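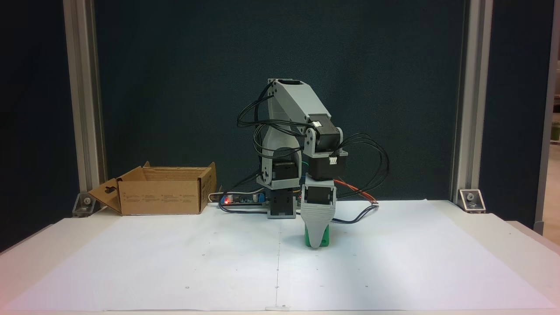 What girth does a tree need before it goes on the Budelthorpe conifer register?
A stem girth of 400 cm, measured at 1.5 m above ground on the uphill side, except for yew and juniper, which are entered at any size.

Budelthorpe Pinetum Group
Minutes of the meeting held on 16 Aug 2024

Present: Domingo Paredes (chair), Santino Acuña (minutes), six other members.
Apologies: two received.

1. Minutes of the previous meeting
Agreed, with one correction. Under item 4, "Abies procera" should read "Abies grandis". The tree in question is the grand fir beside the lower ride at Flimside.

2. Matters arising
2.1 The missing label on the coast redwood at the Flimside gate has been replaced. The new label is on a sprung wire with slack for growth.
2.2 The request to the estate for the old planting books has been answered. Two volumes may be read in the estate office but not taken away. SA to arrange a visit.
2.3 The broken increment borer has been written off. No replacement to be bought for the present, as coring is not planned on any registered tree.

3. Register
3.1 SA reported that the register now holds 642 trees. New entries since February are mostly from Prokness, where the northern shelterbelt had not previously been walked.
3.2 Three entries have been moved to the dead list: one Monterey pine (windblown), one Lawson cypress (root disease suspected, not tested) and one European larch (felled by the owner).
3.3 The western hemlock at Prokness was entered twice under different compartment numbers. The later entry has been struck out and its measurements carried to the first.
3.4 Discussion of forked stems. Present practice is to measure below the fork where the fork is under 1.5 m, and to write the height of measurement beside the figure. DP noted that older entries often lack this height, so that growth between two visits can't be worked out. Agreed that such figures be kept but marked "height not given".
3.5 Agreed that heights be entered to the nearest half metre. The laser readings do not support anything finer in closed stands.

4. Naming
4.1 The cedars at Jara were discussed at length. The register has them as Cedrus atlantica. Cones collected in February have a rounded top without the sunken tip expected in that species, and the needles on the short shoots are longer than usual for it. DP considered Cedrus libani more likely. One member thought cone shape too variable within both species to settle the matter.
4.2 Agreed to enter the trees as "Cedrus sp." until cones from at least four of the trees have been compared side by side.
4.3 The spruce at the Jara boundary wall is confirmed as Picea omorika. The needles are flattened, with two white bands on one side only.
4.4 Common names. It was proposed that the register drop "silver fir" used alone and always give "European silver fir" for Abies alba. Carried.

5. Seed and young plants
5.1 Germination of the Serbian spruce seed was fair. The Korean fir seed was mostly empty when cut and the remainder has been thrown out.
5.2 Seedlings are to stay in the cold frame for a second winter. Pots to be raised on slats to improve drainage, following losses to root rot in the back row.
5.3 The Prokness owner has offered ground for a trial plot. Soil is a heavy clay over chalk, pH not yet measured. DP advised against Tsuga and most Abies if the reading is above 7. Soil test to be done before any species list is drawn up.

6. Tree health
6.1 Needle loss on the Corsican pines at Flimside continues in the lower crown. Yellow bands on the needles with small dark fruiting bodies are consistent with red band needle blight. Boots and tools to be cleaned between Flimside and the other sites.
6.2 The lean on the large grand fir has not changed against the two reference pegs. Next reading after the winter gales.

7. Money
7.1 Balance at bank £1005. Outstanding: aluminium labels and hire of the long ladder.
7.2 The printing quote for the revised site guide was thought too high for the number likely to be sold. A second quote to be sought for a shorter guide without the folding map.

8. Any other business
8.1 A member asked whether the group should register hedges. The Leyland cypress hedge at Jara was mentioned. Not agreed; clipped plants fall outside the rules.
8.2 The gate code at Prokness has changed. Members to ask SA for it before visiting.

Actions
SA: visit to read planting books; mark entries lacking height of measurement; second printing quote.
DP: cone collection at Jara; soil test at Prokness.
All: return borrowed girthing tapes before the autumn visits.

Next meeting: date to be sent round once the room is confirmed.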